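Rurkia Hand-Held Gripper: Set-up Guide
Section 4. Positioning the tray and recording the opening pose

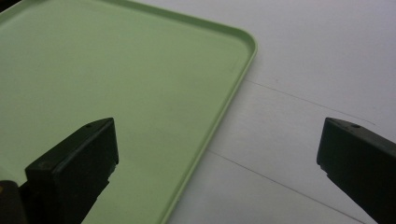 Figure 4.1. Gripper fingers open above the tray edge, wrist camera view.

4.1 Purpose

This section sets out the procedure for placing the tray on the work surface and recording the opening pose at the start of each demonstration. It applies to all collection stations operating under the Brellon protocol, including those at the Bundimmont laboratory. Operators should have completed Section 3 (Mounting and power) before proceeding.

The Brellon protocol examines whether a policy trained on hand-held demonstrations can locate the boundary of a low-contrast container from the wrist view alone. The opening pose is therefore part of the experimental record and must be captured in every episode. In the first collection period, 849 episodes were retained for training. Episodes in which the tray rim was absent from the opening view were set aside and analysed separately.

4.2 Before you begin

Confirm that:
- the work surface is clear of tools, cables and packaging;
- the room lighting is set to the diffuse preset;
- the lens has been wiped with the supplied cloth;
- the station log has been opened in the Darwish recording software.

4.3 Placing the tray

1. Lay the tray flat on the tabletop with the open side facing up.

2. Rotate the tray so that its edges are not parallel to the panel joints in the tabletop. In Figure 4.1 the two joints run out from beside the right-hand rim at an angle to it.

3. Press lightly on each corner in turn. If the tray rocks, move it to another part of the surface.

4. Enter the tray colour and the station number in the log.

NOTE: Panel joints may remain in view. They were retained in the study as naturally occurring distractors, and operators should not cover them with tape or matting.

4.4 Recording the opening pose

1. Hold the gripper by the handle with the lens directed toward the work surface. Keep the free hand outside the camera's field of view.

2. Release the trigger fully so that the fingers open to their widest setting.

3. Move the gripper over one side of the tray until the rim passes between the fingers. One finger should be above the tray floor and the other above the bare tabletop, as in Figure 4.1.

4. Check the preview. At least one rounded corner of the tray should be visible. The whole tray need not be in view.

5. Start the recording and hold the pose for 40 frames. The software sounds a single tone when the count has been reached.

6. Proceed to the task motion described in Section 5.

CAUTION: Do not rest the fingers on the rim during the hold. Contact at this stage is registered as a grasp attempt and the episode will be rejected.

CAUTION: Keep clothing and jewellery away from the finger slides while the trigger is being operated.

4.5 Varying the pose

Each operator records episodes in blocks of 80. Within a block, change the approach side after every tenth episode and alter the height of the gripper between episodes. Do not attempt to reproduce an earlier view exactly. The analysis depends on a spread of rim angles, and a block with too little variation will be returned to the station for repeat collection.

4.6 Rejected episodes

If the software rejects 6 consecutive episodes, stop collection and carry out the following checks.

1. Inspect the screws at the finger tips and tighten any that have worked loose.

2. Repeat the finger travel calibration in Section 3.

3. Compare the live preview with Figure 4.1. If the rim cannot be distinguished from the tray floor, adjust the exposure by one step and record a trial episode.

4. If rejections continue, close the log and notify the station supervisor. Rejected files must not be deleted, as they are included in the November audit of collection practice.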